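About Tilley

Tilley writes plain rules for places that want to put robots near people, food and furniture. We are a small firm based in Viltdale. Most of our clients run shops, storerooms and small warehouses, and most of them come to us after a sales meeting that went very well.

We like robots well enough. What we don't much like is the word "safe" on a brochure with nothing behind it. Carrying a shopping basket is one of the jobs we hear described as solved, so we spend a good deal of our time on it.

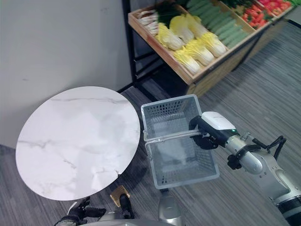
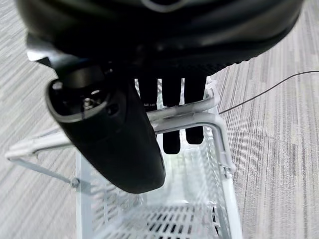 Basket handling in the produce area, and the grip on the basket up close.

What we do

A client tells us what they want a machine to do. We go and look at the job, then write a short set of working rules that the people on the floor can read and use. Where a recognized standard already covers the point, we say so and point to it. Where it doesn't, or where it was plainly written with a fenced-off factory cell in mind, we say that too.

We don't build robots, sell them or take commissions from anyone who does. We don't hand out stickers, badges or seals. People ask for a seal quite often. A seal tells you that somebody paid for a seal, and the money is better spent on a second stop button and an afternoon of training.

How we started

Xuân Lã worked in store fit-outs before she started the firm, and had sat through a lot of handover days. At one of them, a supplier's risk assessment turned out to have been copied from a different building. It listed a loading dock, and the shop had no loading dock. The document had been signed by everyone it needed to be signed by. She rewrote it at the kitchen table over a long weekend in March, and the shop's owner passed it on to a neighbour in the trade, who rang her up and asked for one as well.

Armindo Lobo joined her soon after. He came from machine maintenance and still does most of our site visits. He reads manuals from the back, starting with the fault codes, on the theory that the front half was written by marketing. Clients who have worked with him know to have the maintenance log ready.

Our house rules

We publish the core of what we ask for. There is nothing clever in it, and we would rather you used it without us than paid us and put it in a drawer.

Carrying

A basket or tote is carried by its handle only if the handle was made to take the load and the grip has been tested on that same handle. Handles differ more than people think. A clear plastic one and a tubular metal one are two different jobs, and a pass on the first says nothing about the second. Test each, and write down which was tested.

Empty carries come first. A machine that manages an empty basket has shown that it can manage an empty basket. Load is added in steps, and every step gets its own line in the record. We have seen a video of an empty carry used as proof for a full one more often than we care to remember.

Work out what happens on a dropped grip before the first loaded run. Where does the basket go? What does it land on? Who is standing there? "The grip won't drop" is not an answer we accept, however good the motor is.

Moving near furniture

Measure the clearance with the load in hand. The arm's reach on the data sheet stops at the hand, and a basket sticks out well past that. Tables with a centre pedestal need a look underneath, where a base plate can catch a wheel or a foot. Round tables are worth a separate check, as a lot of planning software prefers to treat them as square.

Cables that run outside the arm are part of the arm. Check them at full reach and with the elbow folded, at the start of every session. If one can touch the load or catch on a fitting, the session waits.

Floors

Test on the floor you will use. Patterned carpet can bother some vision systems, and a seam that a person never notices can matter to a small wheel. We have no view on which carpet you should buy. We would just like to see a test that was done on it.

Food areas

Mock produce is fine for practice and we encourage it. It bruises nobody's margins. But weights and surfaces differ, and a real cucumber is a slippery thing. Results from mock stock are labelled as such, and they don't count toward a sign-off with real food. Gripping surfaces that will touch food or anything that holds food go on the cleaning schedule, with a name beside them.

Indicator lights

A light on a machine means what its manual says it means, on that model, in that software version. Green is not a promise. Staff should be able to tell you what each colour means without looking it up, and if they can't, the training isn't finished.

People

Each session has 2 people on it, one running the machine and one watching it. The watcher has a stop button in hand and no other task. Answering the phone is another task. So is filming for the company's social page, which is the one we end up arguing over.

Anybody on the floor may stop a session without giving a reason. We ask managers to say this aloud in front of their staff, and then we ask the staff, separately, whether they believe it.

Records

Failures are written up in the same detail as successes. When a log has no failures in it, we assume the log is wrong and go looking for the notebook where the real ones are kept. There is usually a notebook.

Who we work with

Ifans, a family grocer with a long memory for equipment that didn't earn its keep, uses our carrying rules in its practice area and sends us back marked-up copies in red pen. Several of the rules above are better for it. Plasetik, which supplies baskets and totes, asked us to write handling notes for its buyers. We agreed on the condition that we could say which of its handles we didn't like. There were 3, and the notes say so.

We read over 20 supplier safety files a year. A few are very good – clear, dated, specific to the site and written by somebody who had been there. The longest one so far ran to 82 pages and did not say where the stop button was.

What we can't tell you

We can't tell you whether a robot will pay for itself. We can't tell you that following our rules will prevent every accident, and we would be wary of anyone who said theirs would. Standards in this area are still catching up with the machines being sold, and some of what we ask for today will look fussy or too soft in a few years. When we change a rule we keep the old wording on file, with the reason for the change, and any client can ask to see it.

Working with us

Send us a description of the job in your own words, one page at most, along with the maintenance log if you have one. Please leave out the brochure. Armindo answers site enquiries and Xuân looks after the written work. If we think a trolley would do the job better, we'll tell you and there will be no charge for the opinion.

House rules last revised June 22, 2023.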